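Baltau Stage and Song Forum
Board: Putting on a show
Thread: Own songs at the Votine, with or without a band?

tenor_on_toast wrote:
I've got the back room at the Votine for one night in September to do a programme of my own songs. It seats 40. I've sung other people's material for years but this is the first time a whole evening will be mine, so I want to get it right.

I have enough saved for either a pianist with two proper rehearsals, or a piano, bass and drums trio who would only get a run-through on the afternoon. The songs are mostly quiet, with a couple that need some push. What would you do?

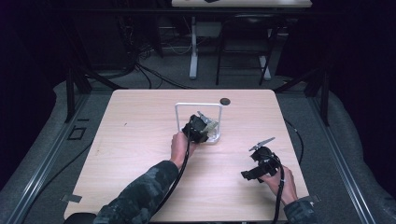 Grippers in hand at the table

sidestreet_alto wrote:
Pianist, no question. I did the Votine last winter with a trio who had seen the charts that afternoon and we fell apart in the second song. It's a small room and people hear everything. New songs have endings that only you know, and you need someone who has played them more than once.

Also, the upright there is fine in the middle and weak at the top. Try it before you fix your keys.

kershawpit wrote:
I disagree. An evening of one voice and one piano is a long time if the audience doesn't know a single song. I played drums for a writer at the Kershaw in the same position and the trio gave people something to hold on to. If the charts are clear, good players don't need two rehearsals. Use brushes and keep the bass low.

sidestreet_alto wrote:
"If the charts are clear" is doing a lot of work there. Most of us write charts that are clear to us.

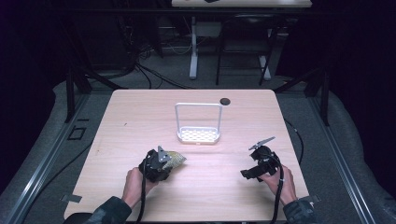

halfpricebalcony wrote:
I only go to these nights as a listener, so take this as one paying customer's view. What I remember is the words. At the Votine the bar is in the same room and stays open, so you're up against glasses and chat from the start. Then there's the snacks. One person opening a crinkly gold and silver wrapper like that during a quiet verse and you've lost the back three tables. Ask if the bar can stop serving while you're on. If they say no, I'd lean towards the trio just to have more sound.

tenor_on_toast wrote:
They've said they will stop serving during the songs if I put in an interval. I was hoping to run straight through.

kershawpit wrote:
Take the interval. The bar needs it and so does your voice. 15 minutes is plenty. Put your strongest song just before it.

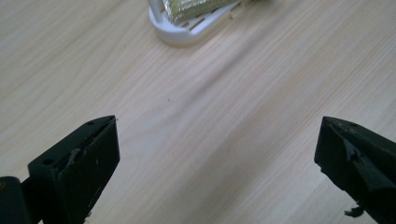
Last edited by tenor_on_toast in September, 2.15 pm

Update for anyone following. I've gone with the pianist, and a bass player from Studley is joining for 5 of the songs. She can make the second rehearsal. So I've ignored everybody equally.

The running order is the next problem. I've got the three oldest songs up front, as I know them best, and all the new ones after the interval. My worry is that the second half then has four slow songs in a row.

sidestreet_alto wrote:
Bass is a good choice. Move one of the old ones to after the interval. You'll be tired by then and you'll want something you can sing without thinking.

kershawpit wrote:
Agreed, for once. And cut one of the slow ones. I know they're all your favourites, but someone has to go.
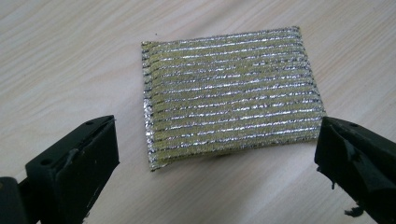 The one to cut is whichever you talk about longest before you sing it. When I did the Kershaw job, the writer had a speech before every number and the first half overran badly. We lost the encore. Write down what you want to say and say half of it.

halfpricebalcony wrote:
I like the talking. With songs I've never heard, a sentence on where it came from helps me listen. I'd keep the chat and cut the encore.

tenor_on_toast wrote:
One slow song has gone. Keeping the talk, but shorter. Doors are at 7 and I'll leave a few seats by the wall for anyone from here who wants to come. Message me before you set out, as the Votine doesn't take bookings over the phone.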